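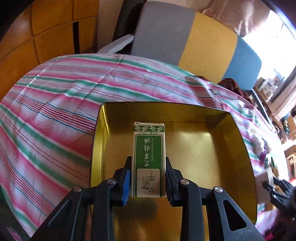 Equipment plan, next round of hand grippers
November, bench notes, continued from previous entry

State of the kit. Two hand-held grippers per operator, one for each hand, same two-finger linkage on both. Carton-into-tin is the current task. The 10 ml essential oil carton is a useful size: it stands up in the tin and leaves room for the fingers either side. Cartons wear at the top flap. Budget for replacing them.

Finger pads. We have been running mixed fingers, a blue rubber-like pad on one side and the plain ridged black finger on the other. Narayanan wants matched pairs for the next purchase. I want to keep one mixed pair for comparison and order matched for everything else. Left open until the quotes are in.

Quotes so far

Rosuno: 859 per gripper, fingers included, pads extra. Lead time 4 weeks. Will not split a pad pack.
Masumberg: 3645 for a set of four with a carry case and spare screws. Works out at 911.25 each, so dearer than Rosuno per unit before pads. Have asked for the price without the case. No reply yet.
Guerreiro: linkage arms only, no price. Tomás spoke to them and they want a drawing with tolerances on the pivot holes. He has the drawing, it needs the tolerances adding.

Four from Rosuno comes to 3436. Difference to Masumberg is 209, which has to cover the pads and the spare screws if Rosuno is to stay cheaper. Pad price requested from Rosuno at 14:20.

Mounts and storage. Visto quoted 1732 for four camera mounts, cabling and a charging dock. The dock is most of it. Carolina thinks we can keep the present chargers and buy mounts and cables separately. Asked Visto for a line-by-line version. If the dock comes out, the money goes to a second set of fingers.

Total as quoted, Rosuno plus Visto: 5168, no pads, no delivery.
Total as quoted, Masumberg plus Visto: 5377, no delivery.

Objects and containers. Not in either total. Sessions in bedrooms and kitchens need containers with a proper wall height, as reaching over the rim is where the linkage arms get in the way. Rectangular metal tins are good for this and cheap. Shiny interiors should stay on the list: the gold-coloured one throws reflections up the side walls and we want that variation in the data. Add matt tins of the same footprint for comparison. Horácio to buy, keep receipts in the envelope, not in the drawer.

Cartons: buy by size, not by product. Small upright, small flat, medium. Both orientations of the print are wanted, so no instruction to operators about which end goes up. Note on the object sheet that printed panels may be inverted and should be logged as placed.

Surfaces. Armindo asked whether we should budget for a standard table to take to each home. My view is no. Soft surfaces are part of the task, and a tin on a striped bed sheet gives us both the pattern and the give in the mattress. A folding table would cost money and transport space and we would lose that. Armindo to reply if he disagrees, otherwise it is struck from the plan.

Spares per gripper, proposed
- one full set of linkage screws
- one left finger, one right finger
- two pads
- one pivot kit, if Guerreiro will supply it

Screws are a small cost but we have no stock of the right length. Check length against the existing arms before ordering. Do not go by the Masumberg parts list, it gives the thread and leaves out the length.

Open
- Rosuno pad price and pack size
- Masumberg price without case
- Visto itemised quote
- Tolerances on the drawing (Tomás)
- Matched or mixed fingers (Narayanan, me)
- Who signs for delivery if it arrives during home sessions

Order of spending if the full amount is not approved: grippers, fingers and pads, mounts, tins and cartons, dock last. Carolina has a copy of this list and will put it into the request form once the Rosuno figure is in.

Last updated: November, 16:45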